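Section 4: Setting Up an Event in Plendus

This section explains how an organizer creates a pageant, talent quest or dance night in Plendus and opens it for entries. It applies to all license holders. Read Section 3 first if your venue has not yet been registered.

4.1 Before you begin

You will need:
An organizer login with the role Promoter or Deputy Promoter
The signed hire agreement for the venue
The seating plan, saved as a single file
The name of the person who will hold the scoring key on the night

4.2 Creating the event

1. Sign in and select Events, then New Event.

2. Enter the event title exactly as it is to be printed on tickets. The title cannot be changed after the first ticket has been sold.

3. Choose the event type. Pageant and Talent Quest open the entrant and scoring pages. Dance Night opens ticketing only.

4. Select the venue from the list. The capacity is filled in from the venue record. For the Ojala Hall, the figure shown should be 2331 with the balcony open.

Note: If the balcony is closed, select Stalls Only before you continue. Ticket sales will otherwise be opened for seats that cannot be used.

5. Enter the doors-open time and the curtain time. The two must be at least 30 minutes apart.

6. Select Save as Draft. A draft event is not visible to the public.

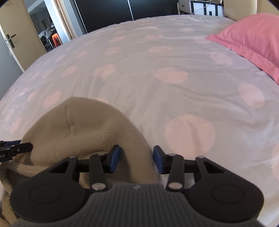 Bedding with pink polka dots. 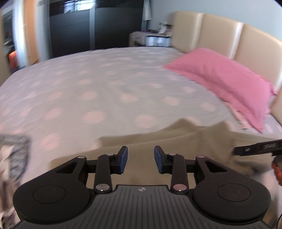
4.3 Opening entries

1. Open the draft event and select the Entrants tab.

2. Set the maximum number of entrants. The standard limit for a regional heat is 27. Requests for a higher limit must be made in writing to the Planton licensing office.

3. Enter the opening and closing months for entries. Regional heats normally close in March.

4. Attach the conditions of entry. Use the current Planton form without alteration.

5. For entrants under 18, switch on Guardian Consent. The entry will remain on hold until the signed form has been uploaded.

Caution: Do not switch off Guardian Consent after entries have opened. Doing so releases every entry on hold, and each one must then be checked and returned by hand.

6. Select Publish. The entry page becomes public within a few minutes.

4.4 Assigning judges and the scoring key

1. Select the Panel tab and add each judge by email address. A panel must have at least three judges.

2. Assign the scoring key to one person only. The key holder may not be a judge.

3. Ask each judge to sign in and score the practice round. Practice scores are cleared when the key holder selects Start Live Round.

Caution: Scores are final once the key holder has locked a round. A locked round can be reopened only by the Skevton support desk, and a written record is kept.

4.5 Ticket allocation

The basic license covers 3000 tickets per season across all events. Complimentary tickets count toward this total. Tickets returned before the curtain time are added back to the balance.

Questions about license terms should be sent to Gwilym Gethin, Licensing Manager, Planton. Please include the event title and the venue name.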